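Fastudum Open Day Set: Notes and Data Card

Version: first public release, 26 June 2023
Maintainer: Haoran Duan
Questions and corrections: through the issue tracker

What this is

Fastudum Open Day Set is the recorded material from our spring open day at the Lesgate workshop. For one afternoon we ran the desktop computer cell in front of visitors and recorded the sessions. The folder holds the camera streams, the arm logs, the operator notes and the comments that visitors agreed to let us publish.

The task family is taking parts out of a desktop computer and putting them in. The parts are the ones people know from home machines: hard drives, processors, memory modules, expansion cards. The cell is run by an operator who guides the arm. There is no autonomous run anywhere in this release.

If you came to the open day and want to see the sessions you watched, look in the folder called visitors_afternoon. The files are in running order.

Setup

The computer lies on its side on the bench with the cover off. The arm works from above. One camera rides on the wrist and others are fixed near the bench. The wrist view is the one most people ask for, and it is also the hardest to work with. It moves all the time, and shiny metal in the case will upset any exposure setting you pick.

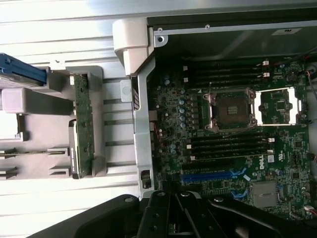 Wrist and bench streams are saved as separate files. They share a clock, but the first 2 seconds of each session should be thrown away. The recorder starts one stream ahead of the other and they need that long to settle. The loader script does this for you unless you pass the keep-start option.

The arm log has joint positions, gripper opening and a flag for when the operator has hold of the controls. The flag was added in May. Rehearsal sessions recorded before that have the column, but it is blank.

How the open day ran

Sakda Jitpraphai and Geeta Jaiswal took turns as operator. Visitors came in small groups and stood behind the tape line. Each group got a short talk, then watched one session from start to finish, then asked questions. The plan allowed up to 60 minutes per group and most groups used less.

We did not edit out pauses. When the operator stopped to answer a question, the recording kept going – you will find long stretches where the arm holds still. These are marked "talk" in the session notes. Please don't treat them as failed attempts.

The most common question was why the arm goes so slowly near the board. The speed limit drops when the gripper is inside the case. That is a setting in the controller and the operator can't change it during a session.
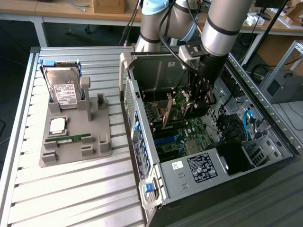 Panya Mahawong wrote on the comment sheet that the slow part was the best part. I fix computers for a living and I always wondered how much of it is feel. Watching the operator line up over the board, stop, back off and try a different angle, I could see it was the same thing I do with my fingers, only I never had to think about it. I would have liked a screen showing what the wrist camera sees. From behind the line you lose sight of the gripper once it goes down into the case.

The request for a screen came up on other sheets too, and we plan to have one next time. The full set of comments is in comments.txt, with names only where people asked to be named.

Folder layout

visitors_afternoon: sessions run in front of groups
rehearsal: sessions run by the operators beforehand
notes: one text file per session, written the same day
comments.txt: visitor comments, lightly corrected for spelling
tools: loader script and a simple viewer

Session notes are short. They give the operator, the part being worked on, whether there was talk, and anything odd. The wording is the operator's own and we have not made it uniform. Sakda writes "seat" where Geeta writes "socket", for instance.

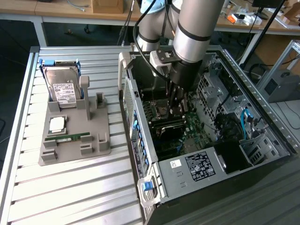 Known problems

Session 17 has no arm log. The disk filled up and the video was all that got saved. It is still in the folder for people who only need video.

Sound was recorded by accident on the bench cameras and has been removed from every file. The viewer may still show an empty audio track.

Visitors can be heard about in the notes but should not be seen in the video. Shih-chieh Tu went through the bench streams and cut the parts where somebody leaned past the line. If you find a face we missed, open an issue and we will pull the file.

Labels

Labels were made by hand from the video after the open day. Each one has a start time, an end time and a part name. 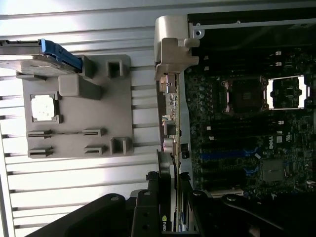 Part names follow a fixed list kept in tools/parts.txt. The list was drawn up before the cell was used for anything but home desktops, and it has a few gaps. A wrist view can take in the tray and the board together, with a processor in its square pocket on one side and sockets on the other, so "processor" alone won't tell you which place is meant. We added "in tray" and "in case" for this. Memory works the same way: the narrow slots in the tray and the long slots on the board have separate names. Older labels from rehearsal don't have the suffix yet.

Use and credit

Free for teaching and research. For anything you sell, write to us first. Please credit the Fastudum Open Day Set and give the version, as labels will change between releases.

Thanks to Chaimongkol for the loan of the hall chairs and to Gutgate for hosting the download.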